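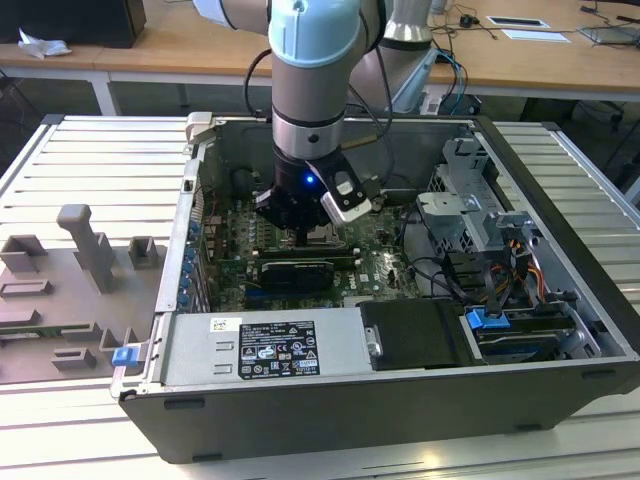 Zivov Cudwood 48 Bookshelf Speakers: My Long-Winded Take

Posted Tue 6 September

So I finally gave up on my old soundbar. It had developed this little rattle on male voices, and after a whole winter of listening to newscasters buzz at me I started shopping for a pair of real speakers. I wanted powered ones (no receiver, I don't have the shelf space or the patience), and I wanted them small enough to sit on either side of the TV without blocking the bottom corners. I ended up with the Cudwood 48s from Zivov, and I've been living with them long enough now to have opinions. Lots of them!

First, the box. It's heavy. I carried it up two flights and had to stop on the landing. Inside you get the two speakers, a power cord, the cable that runs between left and right, a remote, a set of stick-on rubber feet and a manual that folds out like a road map. No optical cable, which annoyed me at this price, and no HDMI cable either. I had an optical one in a drawer, but if you don't, order one at the same time or you'll be sitting there on a Friday night with two very nice paperweights.

The right speaker does all the work. Power, inputs and the amp are all in that one, and the left just hangs off it. The link cable is 12 feet, plenty for my setup, though it's a weird locking plug and you can't swap in ordinary speaker wire if you need more. My TV stand is wide and I still had enough left over to coil up behind the game console.

How do they sound? Really good, and better after I moved them. I had them pushed flat against the wall at first and the bass was thick and kind of blurry, like somebody humming in the next room. I pulled them forward about a hand's width and it cleaned right up. There's also a switch on the back marked Wall/Open that trims the low end, and I'd tried that before moving them, but moving them did more. I leave the switch on Open now.

Voices are the thing I bought them for and voices are terrific. I turned off subtitles for the first time in years (okay, except for one Scottish detective show). Music is warm, a little soft on top. I put on an old live jazz record and the brushes on the snare were there but sort of polite. My brother has a pair of Mansilla towers that cost a lot more and take up half his den, and those have more sparkle, no question. They also make badly recorded stuff hard to sit through. Mine are more forgiving and I listen to a lot of badly recorded stuff.

Bass is fine for an apartment. You'll feel a kick drum, you won't feel a helicopter. There's a sub output on the back, and I borrowed a little Zakach subwoofer for a weekend to see what I was missing. It was fun! It was also a big cube in the middle of my living room, and my downstairs neighbor has been very nice to me so far, so back it went. Do know that the sub output has no crossover setting on the speaker side. You have to set it on the sub itself, and the manual gives that one sentence.

Now the complaints. The remote is awful. It's a thin little card with flat buttons, all the same size, and I can't tell volume down from mute in the dark. You can teach the speakers to follow your TV remote for volume (hold the input button until the light turns orange, then press volume up on the TV remote) and I'd do that on day one. The status light is also on the front and it's bright. I put a bit of black tape over it.

The other thing is the auto sleep. If nothing plays for a while they shut down, fair enough, but they're slow to wake up and they eat the first second or two of whatever you put on. With the optical input I miss the beginning of every theme song. Bluetooth is quicker for some reason. There was a firmware update promised for October, according to the product page, so maybe they'll fix it, but I wouldn't buy anything on the strength of a promise.

I paid $213 for the pair on sale, in the walnut finish. It's a vinyl wrap and up close you can tell, but from the couch they look great. The grilles are magnetic and I keep them on for the cat's sake. The store listing had 1,246 reviews when I ordered and I read way too many of them, and the one gripe that kept coming up was hiss. I do hear a faint hiss with my ear right up to the tweeter. From the couch, nothing. If you want them on a desk, a couple of feet from your face, try to listen to a pair first.

Four stars from me. I'd knock the remote down to one if I could rate it by itself. I'm going to order longer optical cable next and try them on the bookcase, so I'll add a note here if they sound any different up there.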